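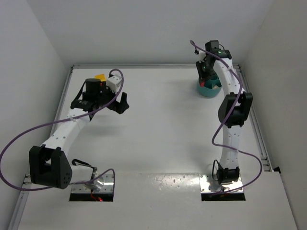 Figure 1. The two-arm cell. Right gripper at the teal container with a small red object at its tip, left gripper empty.

Notes for session 2: teaching by remote control

Last time we moved the arms by hand, and most of you found out how tiring it is to push two arms while trying to think about the task. Today we stop touching them. You'll sit at the Brorar station, hold one controller in each hand, and the arms will copy you.

The task is on your sheet as Wiltik 2, and it's a sorting job: small things go into the compartments of the round container. Easy for you, pretty hard for a policy that has only ever seen your recordings. That's why I'm fussy about how you record them.

Before you press anything, look at the cables. Each arm has a thick purple one, and it needs enough slack to follow the wrist wherever you take it. If you twist the wrist the same way over and over, the loop gets tighter and tighter, so unwind between takes. I forgot once and spent an afternoon re-seating a connector (my own fault, and yes, I had written this handout already).

Now the driving. Go slower than feels natural. When the gripper gets to the rim, pause for a beat, look at the tip, then lower it. People coming from video games tend to dive in, and the arm ends up shoving the container across the table. A short pause is fine in a demonstration — a long one isn't, because the policy learns to sit there too.

What about the arm you aren't using? Park it over a clear bit of the surface and leave it alone. If your idle hand drifts, that drift goes into the data just like everything else. Rest your elbow on something.

If you drop an object, keep recording if you can pick it up again cleanly. I like those takes! The Astbridge set we read about had hardly any recoveries in it, and you saw how lost that policy got after one slip. If the object lands somewhere you can't reach, stop and mark the take as failed. Don't delete it.

Numbers: each take gets 30 seconds, and the class needs 500 good ones before we train. With 900 we could hold some back for testing, so keep going if your slot isn't over. Save to the Giáp folder, one subfolder per pair.

Training runs happen in July. Bring your notes on which takes felt bad.

Handout updated 5/28/24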